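4. From the caller's words to the officer's door

4.1 What happens to a report between the phone and the corridor

We come now to the part of the study we most enjoyed, and the part we had planned to give the least space. The earlier sections dealt with who calls campus security at Caltholm and when. In this one we follow the report itself, from the moment a student picks up the phone to the moment an officer reads a line of text on a handset outside somebody's room. It is a short journey, often only a few minutes, and a great deal happens to the wording along the way.

The material is the full set of 689 calls described in Section 3, of which 409 concerned a room, kitchen or corridor in a hall of residence. We keep to the residential calls from here on. Calls about car parks, bicycle sheds and the library have their own habits of speech (the library ones are wonderfully polite) and deserve a paper of their own. For every residential call we had three things to hand: the recording, the entry the operator typed into the logging software, Surkard, and the message sent out to officers. Seeing the three laid next to each other is a real treat for anyone who cares about language at work, and we would urge other universities to allow it.

Take a call made a little after two in the morning from Makhubela, the largest of the halls. The caller says: "I think there might be somebody with, like, a knife or something? My friend heard it from the girl upstairs." The log entry reads: "Caller reports male with knife, 3rd floor." The message to officers reads: "Male with knife, 3rd floor, attend." The first version has a guess in it, a second-hand source and a third-hand one behind that. By the second version these have gone, and a man has arrived whom the caller never mentioned. By the third even the word "reports" has been dropped, and the officer is handed a plain fact.

We do not think the operator was careless. She had another line ringing, as the recording makes plain, and the entry box in Surkard shows only the first few words unless the reader clicks to open it. Anyone who has typed under that sort of pressure will know how quickly "I think there might be" starts to look like something you can leave out. But those are the words that tell an officer how to knock.

4.2 Three ways in which doubt gets lost

Reading the calls against the logs, we found the same few changes coming up over and over. We give them plain names, as the operators who discussed our drafts with us found the plain names easier to use on shift.

The first is trimming. Phrases such as "I think", "it sounded like" and "I'm not sure but" are cut, and the rest of the sentence is kept. Trimming is by far the commonest change and the easiest to understand. It also does the most to alter the officer's picture of the room.

The second is source loss. A caller who is passing on what a neighbour said becomes a caller who saw it. This matters enormously in shared housing, where a story can travel through several kitchens before anyone rings. In a number of calls the student on the phone was quite open about this and even sounded embarrassed by it ("this is probably just people talking"), yet the log gave no hint.

The third we call filling in. The operator, or the caller at the operator's prompting, supplies a detail to complete a form. Surkard asks for the sex, build and appearance of any person reported, and an empty field turns orange. Callers who had seen no one were asked what the person looked like, and some of them answered. We were struck by how willing people are to help with a description when they are asked for one kindly by someone in authority. Where those answers touched on race or dress, they stayed attached to the room number in the log, and would come up again the next time that room was searched for.

Filling in has the gravest results for the student on the other side of the door. A resident wrongly named in a report can at least dispute the claim. It is much harder to dispute a description that grew out of an orange box on a screen, particularly when, under the present rules at Caltholm, residents may ask to see the officer's notes but have no right to hear the call.

4.3 Choosing a category

Every entry must also be given a category before it can be saved. The three in use for halls are "welfare", "disorder" and "threat". They decide how many officers go, whether the town police are told, and whether the master key is taken out of the cabinet. The choice is made early in the call, usually before the caller has finished the first full sentence, and it can be changed afterwards only by a supervisor.

To see how steady these choices were, we asked two experienced operators from outside the university to listen to 47 of the residential calls and give each a category, without seeing the log. They disagreed with one another on 19. We had hoped for a messy result, being the kind of people who find messy results exciting, and this one was better than we had dared to expect. Nearly all the disagreements lay between disorder and threat. Welfare calls were picked out easily and with confidence by both listeners, even where the caller was upset or hard to hear.

What divided the two listeners was how they treated reported speech. One took "she said she'd hurt her" as a threat no matter who was telling the story. The other wanted to know whether the caller had been in the room, and where that was unclear chose disorder and made a note to ask. Both are sensible ways to work. The trouble is that the software offers no place to put the note.

Figure 3. Separate containers, close together.

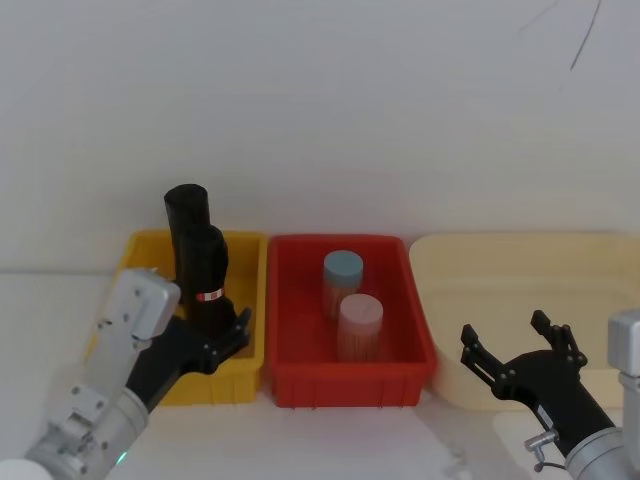 Categories of this kind work on a report before anyone has had a chance to check it, and they go on working after it has been checked. Once a call is saved as a threat, every later remark by the caller is entered under that heading, including remarks that would have pointed elsewhere if they had come first. We found it useful, in talking this over with the operators, to think about ordinary sorting. In Figure 3 the yellow bin and the red bin almost touch, and yet the two black rolls standing in the yellow one are plainly in the yellow one; a few inches of tabletop would have given them a different colour and, in our setting, a different number of officers. Disorder and threat sit as near to each other as that. A caller's uncertain sentence could go in either, and whichever it goes in has a firm wall round it from then on.

The comparison proved handy in a second way. Operators told us that they had always thought of a wrong category as a small slip, to be put right by whoever attended. Talking about containers led them to ask who ever takes something out again. In the residential calls we studied, a change of category by a supervisor was rare, and it never came at the request of the student who had been visited. Several operators were keen to change that and had ideas we had not thought of, among them a simple "heard from" field that would sit above the description boxes and would be read out to officers first.

4.4 A small trial of wording

Encouraged by this, we worked with the night team on a short training session, named Hora, which was run in August before the halls filled up. It teaches one habit. The operator types the caller's first sentence as spoken, doubts and all, and only then chooses a category. No new software is needed, and the session fits easily into a shift handover.

We are not yet in a position to say what Hora does to outcomes. The calls taken after the session have still to be coded, and the autumn term brings a different mix of callers, many of them living away from home for the first time. What we can report is how readily the operators took to it. They began to collect hedged openings and read them to each other, and one asked for the session to be repeated for the officers, so that people at both ends of the message would hear the same words in the same way. That seems to us an excellent idea, and it has been added to the plan for the second stage.

One caution should be kept in mind. Typing a sentence as spoken preserves the caller's doubt, but it also preserves the caller's prejudice, where there is any. A log that faithfully records "they don't look like they live here" may do as much harm on the way to the door as one that trims it to "possible intruder". We discussed this at length with the operators and have no neat answer. For the present, Hora asks them to follow such a remark with a single question, "What did you see them do?", and to type the reply directly beneath it. Section 5 looks at what callers said when that question was put to them.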